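Apr 5, 2026

**To:** Sabina Holub, Plurnley Fund
**From:** Neusa Queiroz, Kilville workshop
**Re:** Candy cell, second progress report

Hi Sabina,

You asked for less spreadsheet and more "what have you been doing all this time," so I'm writing this one the way I'd tell it over coffee. The money table is in the attachment if your office still wants it (Cremilda made it, so it adds up).

The short version is that the arm is back up after the gripper rebuild, it's calibrated, and we're picking again. The cell is still slower than I'd like and the cables are still annoying me. We're on track for the September handover to the packing room at Prurkville, with one item I need you to decide on, down at the end.

## The gripper

When I wrote last time, the fingers were closing a little crooked. Emerson noticed it first in the logs, where the closed position kept drifting between runs, and then we could feel it by hand: one finger arrived before the other and pushed. On a block of wood you'd never care. On something small and slippery in a plastic wrapper, the piece squirts out sideways and you get nothing.

So we took the gripper off, cleaned the slides, and found that 2 of the mounting screws had worked loose. I don't love that. They were torqued when we installed them and I signed the sheet myself! They've gone back in with thread locker, and Raíssa has added them to the check she does before the first run of the day. It takes her a minute with a hex key and a flashlight.

The closing check is simple and I'd recommend it to anybody with a parallel gripper. Move to the home spot over clear tabletop, close all the way, look at the wrist camera. The tips should come together level and in the middle of the view. If they don't, stop there and fix it before you go anywhere near the bowl. We also re-zeroed the closed position after the rebuild, then ran 40 open-and-close cycles with nothing in the fingers and compared the first reading to the last. No drift I could find.

## Picking from the bowl

The task hasn't changed since the proposal: take wrapped candies out of the big steel bowl and drop them in the little cup beside it. It sounds like a toy problem until you try it. The pile shifts every time you touch it, the wrappers throw glare straight into the camera, and the bowl has a hard metal rim that the fingers absolutely must not lean on. 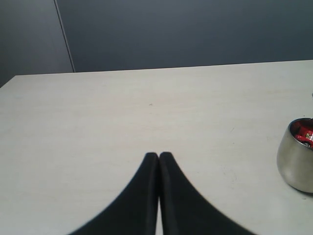
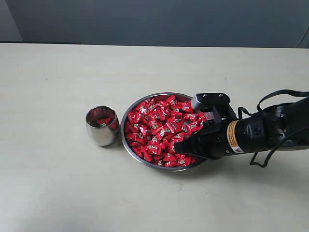

The bowl and fingers from the wrist camera: 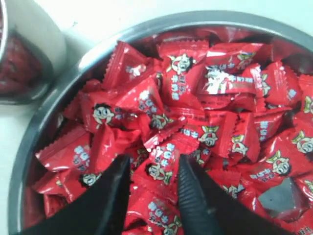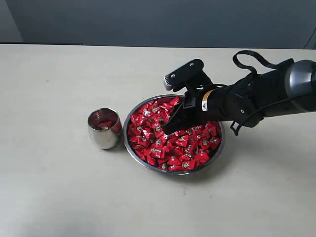

Glare has taken up more of my time than anything mechanical. The overhead lights bounce off the shiny plastic and the software reads a bright patch as an edge, so it picks a grab point where there's no edge at all. Emerson turned the camera exposure down in small steps until the white spots stopped fooling it, and then the shadows between pieces got too dark, so he went back up one. We're sitting at that setting now. I'd still like to try a diffuser over the lights before we buy anything fancier.

The other thing we changed is how deep the fingers go. The old program went down to a fixed height, which is fine with a full bowl and useless once the pile drops. Now the arm descends slowly and watches the motor load, and when the load climbs it backs off a little and closes. I was nervous about this one - I kept my hand on the stop button for the whole first session - but it's been gentle. In our last proper test we ran 25 pick attempts and 11 of them put a candy in the cup on the first try. I know that's under half. Before the rebuild we weren't scoring runs at all, we were just swearing at them, so please treat it as a baseline and hold me to something better in the next report.

Most of the misses were grabs on a corner of the wrapper, where the piece lifts and then slides free. I think softer pads will help a lot with those. A few were simply the camera being wrong.

## Cables

Ugh, the cables. The arm has loops of cable along the top and underneath, and I want the lower one tied in closer. If it's too slack it can catch on something on the table, and if it's too tight the wrist pulls against it when it turns and the load reading goes funny, which now matters because we use that reading to decide when to stop! Raíssa is going to re-route it with a couple of hook-and-loop straps and then walk the wrist slowly through its whole range while I watch. We'll do that before any more scored runs.

## What the grant paid for

- Service kit for the gripper (screws, grease, spare slides)
- Emerson's hours on the camera settings and the load-based descent
- Steel bowls and cups, same size as the ones Prurkville uses
- Candy. Yes, it's a line item, and Cremilda has the receipts

## Coming up

Cables first, then the soft pads, then a longer scored run using the same procedure so the numbers can be compared. After that I'd like to bring the Prurkville operators over for a day so they can do the closing check themselves. I'm also writing the maintenance sheet as we go, one page, big type, taped inside the cabinet door.

## The thing I need from you

Paulík can make us custom soft fingertips, or we can cut our own from sheet material and glue them on. The custom ones would be more repeatable and easier to swap at Prurkville, but they'd come out of the travel line, and moving money between lines needs your okay. My vote is custom. If you'd rather we try the homemade ones first, that's fine too and I can start right away. Either way, could you let me know before I book the operators' visit?

Thanks, as always, for your patience with us,

Neusa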